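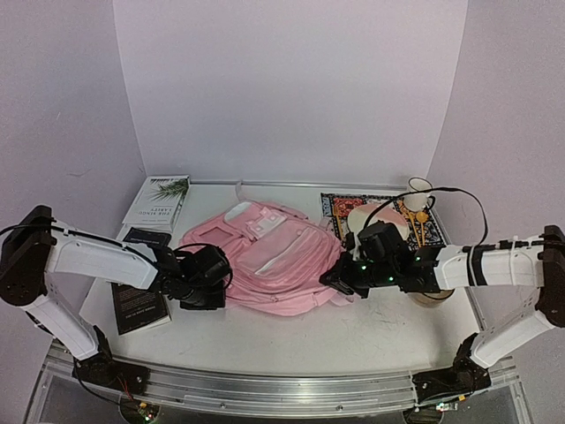
A reader wrote to ask us whether a robot kit could pack a school bag, and whether it would be any faster than doing it yourself. The short answer is that it might pack the bag one day, with a lot of practice, and it would be slower than you.

May 2018
By the Workshop Page writers

Home Animals Space Machines Puzzles Ask Us

The kit we are looking at this month is called the Skjelbred. It is made by a firm called Mitier and sold to schools, clubs and colleges. You get two arms, a rail to fix them to, the small circuit boards that run them, and a long bag of screws. You do not get a table.

What is in an arm?

Each arm is a bit like yours. It has stiff parts, called links, which do the job of your bones. Between the links are joints. Your elbow is a joint, and so is a robot's. In the Skjelbred the links are white and the joints are black.

Every joint has a motor inside called a servo. A plain motor spins around until you turn it off. A servo is told to turn to a certain position and stay there. If the arm has to reach across a table, several servos turn together, each by its own amount. Cables carry power and messages to them.

At the end of the arm is the gripper. It has jaws that open and close. Your hand has four fingers and a thumb, and it can feel. A simple gripper can only pinch, so it has to get into just the right place first.

Why is a backpack hard?

Pick up a mug and it stays the same shape. A backpack does not. The cloth bunches and sags, and the straps slide underneath. Each time you put it down it lies a little differently, so the robot can't simply repeat the moves it made last time.

Two arms help with this. Try opening a zipper on an empty bag with one hand. The bag moves along with the zipper. Now hold the cloth with your other hand and pull again. Robots have the same trouble, and one arm can hold while the other pulls.

Books are a different problem. A book lying flat has very little to pinch. You would slide it to the edge of the table or lift one corner with a fingernail. The robot has no fingernails.

How does it learn?

The Skjelbred comes with a program called Brastodden. A person guides the arms through a job, and the program saves every move. Then they do it again with the things in new places. Mitier's booklet suggests 20 tries for an easy job, such as moving a cup. Folding cloth can take many more.

What we thought

The instructions are clear and the pictures in them are large. Building the kit took us 13 hours, spread over several afternoons. The cables were the fiddly part – they must be long enough for the arm to stretch but must not catch on anything. The arms can lift up to a pound each, so a full school bag is too heavy.

The box says age 19 and over unless a teacher is there. Keep fingers and long hair away from the joints when the power is on.

A smaller kit with one arm, the Prurnent, goes on sale in August. We will build that one too.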